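Chapter 5
Choosing a Gripper Kit for Box Handling

Many small companies buy their first gripper in the same way they buy a printer. They compare the price, look at the maximum load, and place the order. Two months later the kit is on a shelf. In this chapter we study one kit on the market, the Sturula, and we use it to learn how an offer should be read before money is spent.

The Sturula is sold by Kołodziej as a complete set: a gripper with padded fingers, a wrist camera, cables, and a license for the control software. The seller presents it for storage rooms and archives, where boxes must be moved or turned so that a label can be read. Selvaraj Sarkar tested the kit for 50 working days at the Wondilo records store in Firnetstead, and his notes are the main source for this chapter. 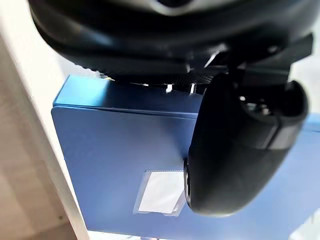 The first question in his notes is a simple one: what does the camera still see when the fingers are near the object? A data sheet usually gives the view angle of the camera alone. It says little about the view after the gripper is mounted, and a thick finger can hide a large part of the surface on which the robot must work. Sarkar therefore asks every seller for pictures taken at working distance - not only pictures from one meter away.

The second question concerns the padding. Soft fingers are kind to cardboard and plastic, but they need more space between two boxes. At Wondilo the shelves had to be arranged again in November, and this work was not in the seller's price.

Marisol Huerta, who reviewed the same kit for a smaller archive, came to a different opinion. She moves fewer than 200 boxes in a month, and for her the spacing was no problem. Her complaint was the software license, which must be renewed each year. Both reviews are correct, and the student should keep this in mind when reading Section 5.1.

Related items
Reading a Data Sheet
Table of Finger Types, page 111
Service Contracts and Spare Parts
Review Questions for Chapter 5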